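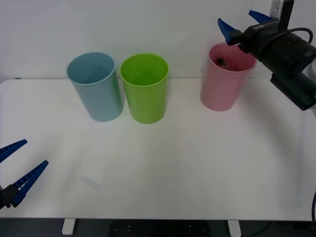 In January I finally moved my calendar away from Wallner. I had been using it for many years, first at work in Weltdale and later only for myself, and I never thought much about it. Then a message came that the desktop version will get no more updates, and that the online version will cost 5 dollars per month. I can pay 5 dollars. But I don't like to pay for a thing which I only open to see when is the dentist.

So I decided to use Panholm, which a colleague at the Tetham office uses and which runs on my own computer. I write down how I did it, mostly for my own memory. Maybe it helps another person who has the same two programs.

First thing, the export. Wallner has an export command in the File menu, and it gives you three choices: its own backup format, a CSV table, and the iCalendar format with the ending .ics. I took CSV the first time. I know tables, I can open them and look inside, so it felt safe to me. This was a mistake and cost me one evening. In the CSV file every repeating event is written only one time, with its first date, and a column called "Repeat" where it says only "yes". It does not say how often. So my weekly language class became one single class in a September long ago, and all birthdays were gone except in the year when I had entered them.

With .ics it is better. The repeating rule is inside the file, in a line which starts with RRULE. If you open the file with a simple text editor you can read it quite well. FREQ=WEEKLY is every week, FREQ=YEARLY is every year, and so on. I recommend to look inside before you import. You don't have to understand everything, but you see quickly if the names and the dates are there.

Now the problem with the time zones. When I imported the file in Panholm, all events from before my move were correct and many of the later ones were one hour too early. I thought first that it was summer time, and I searched a long time in the settings of the computer. The computer was fine. Wallner had saved the name of the time zone in its own way, with spaces and a bracket, and Panholm did not know this name. When Panholm does not know a name it takes the zone from its own settings, and it does it silently. I would prefer a warning there.

The repair was simple when I understood it. I made a copy of the .ics file (please make a copy!), opened it in the editor, and used search and replace to change the strange name into the normal one, the kind with the continent and the city. It has to be changed in two places: in the block at the top, where it says TZID, and in each event. Replace all does both together. After this I deleted the wrong calendar in Panholm, imported the new file, and the hours were right.

One more thing about deleting. Panholm does not replace old events when you import again, it adds them. After my third try I had every event three times, and the month view looked like a newspaper. So make a new empty calendar for each try, give it a name like "test 1", and delete the complete calendar if you are not satisfied. Only the last good one you rename to its real name. In Panholm you do this with the right mouse button on the calendar name, at the left side.

Attachments did not come over. I had 30 events with a file attached, mostly tickets and a few letters from the landlord. Wallner keeps these in a separate folder, and in the .ics there is only a path to this folder. As long as Wallner is installed the path works, so at first I believed that everything is good. Then I tried it on the laptop, where Wallner never was, and the link opened nothing. I copied the files by hand into a folder in my documents. Most of the old tickets I threw away, to be fair. I don't need a train ticket from four years ago.

The reminders are a matter of taste. They were imported, all of them, also the ones for events in the past. When I started Panholm the next morning it showed me a window with 200 missed reminders, and behind this window the program was waiting. There is a button "Dismiss all", but on my screen it was hidden under the taskbar and I had to move the window up. It happens only one time. You can also turn off the reminders during the import, there is a small checkbox under "More options", but then you lose the future ones too. I would leave them on and click the window away.

Contacts I did separately. They are 70 addresses, and here the CSV was in fact the right choice, because Panholm lets you say which column is which. Take care with the letters which have accents. If you see strange signs in place of them, go back one step and choose UTF-8 in the list above the preview. My own street name has such a letter, so I noticed it immediately.

What I still could not solve is the color categories. In Wallner my work events were green and the private ones orange — in Panholm everything is now the same gray-blue. The category names are there, I can search for them, but the colors must be set again for each name. I did the four most important and the others stay gray-blue for now.

I keep the old Wallner backup file on a USB stick, in the drawer with the batteries. The license runs until the end of spring, so until then I can still open it and compare if an appointment looks wrong.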